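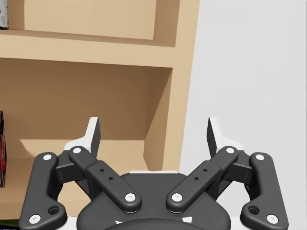

Drarkano Co-Parenting Log Book

I started making this log book the year I was going back and forth over custody, when my notes lived on envelopes, in my phone and on the back of a pizza menu. My lawyer kept asking me for dates and I kept handing her a shoebox! So I drew up a page that had room for pickups, drop-offs, missed calls and who paid for what, and I've been fiddling with it ever since.

The Drarkano has 50 weekly spreads, plus 4 blank ones at the back for holidays and school breaks (my kids' calendar never matched anybody's court order). Each spread gives you a line for the time you arrived and the time the other parent did, and a wide column for what was said. Please write it the same day. I used to leave mine till Saturday and by then I'd lost half the details.

Ellum in Kosomow does the printing for me, 1000 copies at a go, so if it shows as sold out I'm waiting on the next run. The pages are numbered and sewn in, and they don't come loose when you photocopy them.

Covers: gray, navy, dark green
Size: fits a regular purse or glove box
Bundle: 3 books, one for each child or for the years ahead

I'm a parent and a stationery nut, so please ask your own attorney what your court wants to see. Also, if you're living with someone who hurts you, keep the book somewhere they won't look, maybe at work or with a friend.

Shipping is through Mohamedi, in a plain envelope with no product name on it. Unused books can come back for a refund, and I cover the postage.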